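Floor day at the unit

2023-06-20

So I've had sore knees for two days and a new respect for anyone who mops for a living. I promised a post about the big room once we'd got a bit further with it, and we're a bit further, so let's go.

If you've been reading since February you'll remember the state of the place when we got the keys. Brown boxes up to the windowsill, a smell like old carpet (there's no carpet!), and one light that worked. I moaned about it here at some length and Meinir left a comment telling me to open a window, which was fair.

What sold me on it then is what I still love now, and that's the ceiling. It's white corrugated metal with white beams running across, and the whole place feels taller because of it. Ayane wanted to hang fabric up there to soften the sound. I talked her out of it, and I'm glad I did, even though she's right about the echo. Drop a spoon in there and you hear it twice.

The floor is another matter. White tile is beautiful for one afternoon a month. It shows every scuff and every wheel mark, and our chairs are all on wheels – black ones, the kind that leave their mood all over the tiles. I went over the marks with dish soap, then baking soda, then one of those white sponges that fall apart in your hand, and the sponge won by miles. I did the strip along the reddish-brown wall first, working backward, and then realized I'd left my phone on the far side. Good planning.

I did NOT touch the yellow and black tape. I did think about it. It's a bit wonky and the colors fight with that wall, but I like having a line on the floor that says this side is for walking and that side is for stuff. Meinir is on the peel-it-up-and-start-again team. We've agreed to argue about it later.
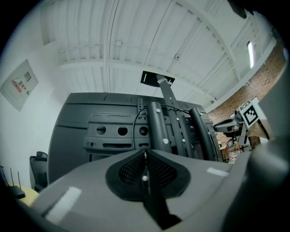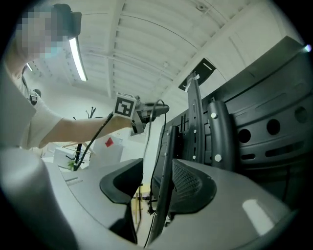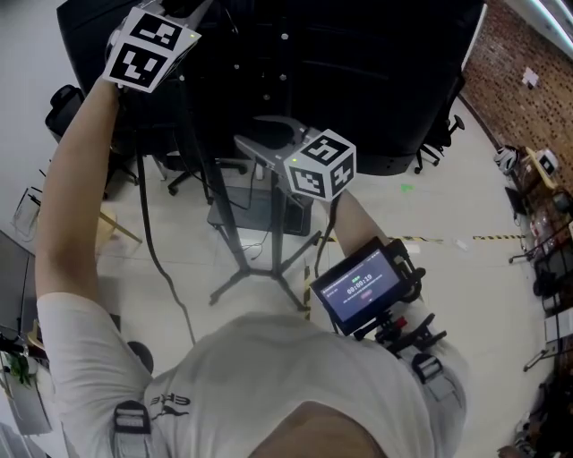
Same room all three times: looking up, then in close, then from overhead, where you get the tiles and the tape.

The cables are next on my list, and yes, I know. They loop all over the floor by the tall stand and I've stepped over them so often that I do it in my sleep now. Hiyori says to buy the flat rubber covers. I priced them and we'd need enough for the whole stretch, which came to 65 dollars, and I said I'd rather spend that on a decent lamp. So for now the plan is velcro ties and one fat bundle going along the wall. I bought a pack of 52 (why 52? who decided that?) and I've already lost some of them in my car.

Then there's the furniture question. The black chairs are comfortable and I'm keeping them, but with the big black panel in the middle as well it all gets pretty heavy to look at. I keep wanting one silly thing in a bright color. Ayane sent me a link to a mustard yellow stool called the Skavari and I have looked at it far too many times. It's a stool. It doesn't even have a back. I want it very much.

The table on the right is my fault and I'm going to own up to it. A table by a wall collects things, I've never lived or worked anywhere that it didn't, and this one has been collecting since day one. Clear plastic tubs seemed so smart when I brought them in. You can see what's inside! Well, now I can see exactly how badly I packed them. I'd like a shelf up above it, 72 inches if the wall will take it, so the tubs can go up and we can have some elbow room back. If anybody has put a shelf on a wall like that and it stayed up, please tell me which anchors you used.

Oh, and the electrical panel. I asked last time whether I could paint it to match the wall and the answer from pretty much all of you was to leave it alone, so I'm leaving it alone. Thank you for looking out for me. It's light gray on white and I've almost stopped noticing it.

Still to do: ties, shelf, the rest of the scuffs under the chairs, a doormat that can cope with wet shoes. Gwenllian has a mat in her garage she says we can have, and I'm picking it up after work along with a bag of plums.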